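Home | Docs | Downloads | FAQ | Forum | Contact

Nerno planner – frequently asked questions

Print this page | E-mail this page

What is Nerno?
Task and motion planner for two-arm tabletop cells. Takes a scene file, gives you joint trajectories. Runs on top of the Clurkoler driver layer, won't run without it.

Which scene should I start with?
The basket scene. Two arms, one table, a raised board with baskets on it, a plant near the board. Small enough to debug, annoying enough to find real problems. 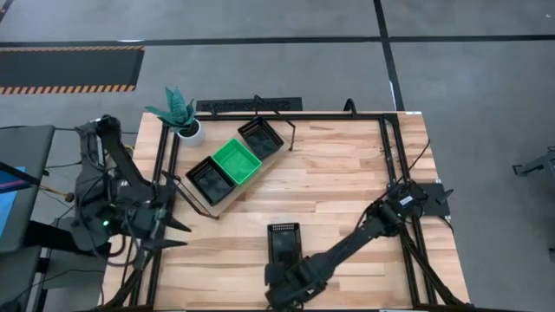

D. Pasaribu
Planner maintainer, Bollberg

Do I have to model the plant?
Yes. One loose cylinder for the pot, one cone for the leaves. Don't mesh the leaves – we tried, collision checks went to 800 ms per query. With primitives it's 22.

Green baskets get found, black ones don't. Why?
Color threshold. Default perception config segments on hue and black has none. Turn on depth_rim in the config, it fits a rectangle to the top edge of the basket instead. Slower but it works on a light tabletop.

Can the planner handle more baskets than the demo file has?
Up to 7 with default settings. Past that the ordering search gets slow, set a time limit. Clutter near an arm base is the worst case, the planner keeps proposing grasps the elbow cant reach.

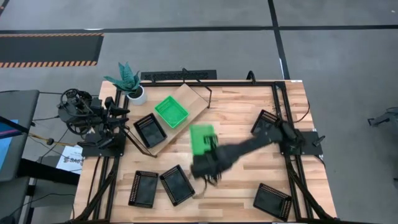 Right arm carrying a green basket over the table, left arm folded.

Why does one arm sit folded while the other moves?
Lock mode. Only one arm gets the shared zone at a time. Set shared_zone: false if you want both, but then check your time parametrization first, please.

Arm stops halfway through a carry, no error.
Nearly always the watchdog. If perception misses 3 updates in a row the controller holds position. Look in the driver log, not the planner log. Common cause is the gripper hiding the basket from the overhead view. Raise the limit or add a second view.

Placement on the board fails but placement on the table is fine?
Board height. The scene file wants the top of the board, people put in the bottom. Also check clearance to any uprights next to it, they need to be in the scene as thin boxes. Default padding is teh same for everything so thin stuff gets fat quick – override per object. 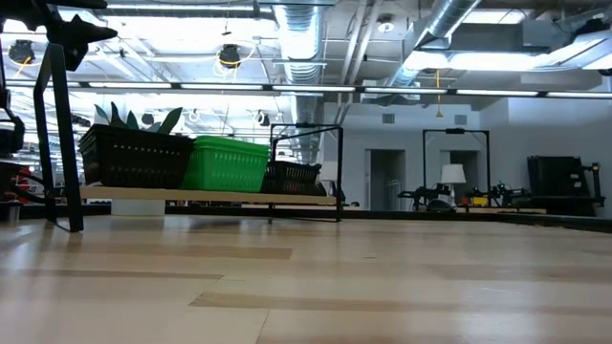
Baskets on the raised plank, with the black metal upright frame at the right end.

Can I replay a log without the arms?
Yes. nerno replay, then the log file. Add --step to go one waypoint at a time. Perception gets replayed too, unless you pass --live.

My scene file from the old version won't load.
Run the convert script in tools. It drops padding overrides, so put those back by hand. Fix is planned for August.

Where do I report a bug?
Forum, planner section. Attach scene file and both logs. Answers mostly go out on Monday.

Print this page | E-mail this page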